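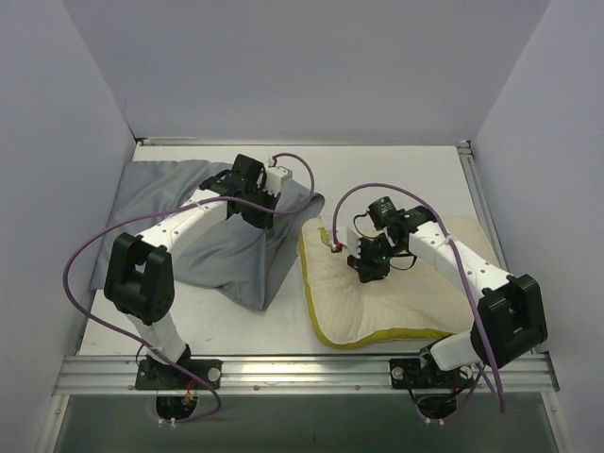 Ticket status: Open, waiting on customer
Product: Kalorari combi boiler, with Wedora wireless room thermostat
Subject: Heating comes on in the night, thermostat says it is off

Hello, and thank you in advance to whoever picks this up. I have tried to put everything down in order, so I'm sorry if it runs on a bit.

We had the Kalorari fitted in October by a local firm, and for the first few weeks I had no complaints at all. Lovely and quiet, hot water straight away. Then I began waking up at 2 in the morning to the sound of the pump and a very warm bedroom. I went down in my slippers and the Wedora on the hall wall was showing the little crossed-out flame, which I understand means it isn't asking for heat. It was set to 17. The radiators were too hot to keep a hand on.

What I've done so far:
Put new batteries in the thermostat (proper ones, not the ones from the drawer).
Turned the boiler off at the wall for five minutes and on again.
Paired the thermostat with the receiver again, following the card in the box. The green light came on and stayed on.
Checked the timed programme, which has nothing in it between bedtime and half past six.

It behaved beautifully for two nights after the pairing and then did it again. No fault code on the boiler. Pressure is 1.5, cold, and hasn't moved. 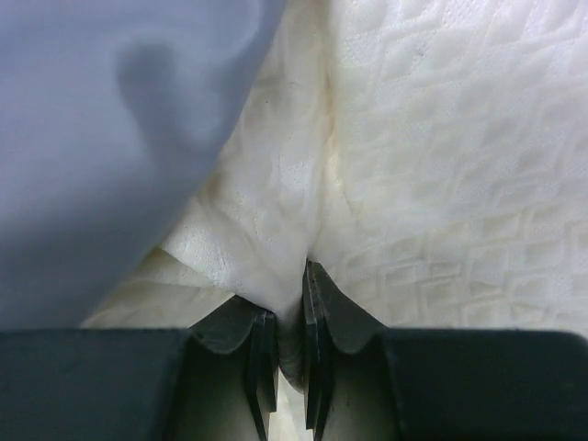 Partanen
Support desk

Hello, and please don't apologise, this is exactly the sort of detail we like. You've saved us both a good deal of to-ing and fro-ing.

With the crossed-out flame showing and the radiators properly hot, I'm inclined to leave the thermostat alone for now and look at what the boiler is being told by the receiver. That's the white box with two buttons, usually fixed on the wall near the boiler. Next time it happens, could you go and look at it before you touch anything? I'd like to know whether the lower light is lit. If it is lit, the receiver is calling for heat on its own account, and we can look at moving or replacing it. If it's dark and the boiler is running all the same, then we're looking at the boiler's own frost setting, or at a link wire that was left in when it was fitted.

On the frost setting, go to the boiler menu, hold the spanner button until you see P, and step along to P5. It should read 3. Please just read it and let me know, and don't change it yet, much as one is tempted! The menu closes by itself after a minute.

One more small thing. Is there anything else wireless within a metre or so of the receiver? Baby monitors and doorbell chimes have both caused us grief in the past, and a big metal airer leaned up against the box can be a nuisance too.
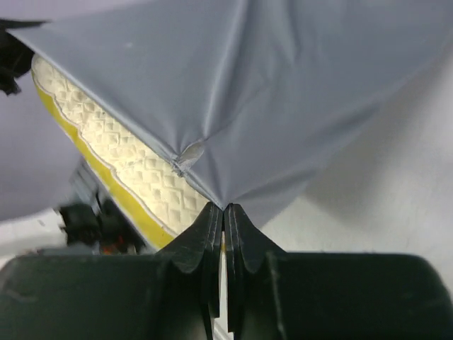

If it wakes you again tonight and you'd simply like to get back to sleep, the easiest thing is to turn the heating dial on the boiler fully to the left, until it clicks. Your hot water won't be affected, and you can turn it back in the morning without losing any of your programme. Please don't pull the receiver off the wall, as there is mains voltage behind it.

I've also asked for the fitting sheet from your installer, so we can see whether the link wire was ticked as removed. They sometimes take a few days to send these over, so I'll leave the ticket open in the meantime and it won't close on you. A reply to this email goes straight on to it.

Customer reply, 7.40 am

Good morning. It obliged us again last night. The lower light on the receiver was dark, and I looked twice to be sure. P5 reads 3. There's a doorbell chime in the same cupboard, a Clemen one, but it has been there for years and I had forgotten all about it. I've moved it to the kitchen windowsill for the time being. Dial turned to the left, click heard, and I was back in bed by quarter past.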